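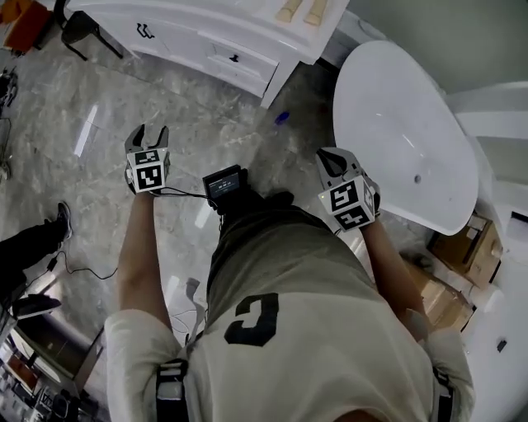
Figure 2. Standing posture on a tiled floor, seen from overhead, with both forearms extended.

4.3 Limits of the self-report data

We place little weight on the comfort scores from Piltstead. Of the 115 workers who returned the March questionnaire, 36 left the question on floor hardness blank, and the Hitbridge site reworded it halfway through. Earlier studies treat such scores as a stand-in for fatigue. We doubt this. A worker who likes the shift tends to rate the floor well, whatever it is made of. The Jamo mat trial reports a 20 percent drop in leg soreness but had no control group, and its follow-up ended after two weeks. Arm position (Figure 2) was never recorded there, so load on the shoulders cannot be separated from load on the feet. The Torres scale has the same gap.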